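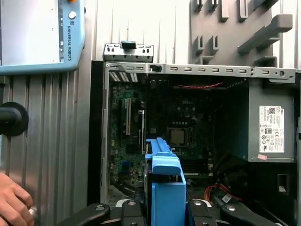
Ihr Lieben,

der Dezember ist da, und bei mir ist mal wieder Aufräumzeit. Diesmal sind die alten Dateien dran! Ich hatte ja im letzten Rundbrief großspurig angekündigt, dass ich endlich die Familienfotos sortiere, und was soll ich sagen — ich sitze immer noch dran. Auf der alten Festplatte lagen 700 Bilder allein aus dem einen Sommer in Drevholm, davon bestimmt die Hälfte derselbe Steg bei leicht anderem Licht.

Mein System ist inzwischen ganz schlicht: ein Ordner pro Jahr, darin höchstens 200 Fotos. Was nicht reinpasst, fliegt raus. Beim Jahr mit dem Umzug nach Doltdale bin ich auf 125 gekommen, und ich vermisse kein einziges (na gut, das mit dem Hund im Umzugskarton habe ich wieder aus dem Papierkorb gefischt). Verwackeltes lösche ich sofort. Bei Gruppenbildern behalte ich das, auf dem meine Mutter die Augen offen hat, das schränkt die Auswahl schon gewaltig ein.

Jeptoo Athumani hat mir nach dem letzten Brief geschrieben, sie lasse jedes Jahr fünf Bilder auf Papier abziehen und klebe sie in ein dickes Heft, mit einem Satz darunter. Das mache ich jetzt nach! Mein Heft ist grün und viel zu groß fürs Regal, und beim ersten Satz habe ich mich gleich verschrieben.

Ach ja, und bitte macht eine zweite Kopie von allem, bevor ihr loslegt. Meine liegt bei meiner Schwester in der Schublade, zwischen den Batterien und den Geburtstagskerzen.

Schreibt mir gern, wie ihr das handhabt. Im Januar geht es hier mit den Kochrezepten weiter, da sieht es bei mir noch schlimmer aus.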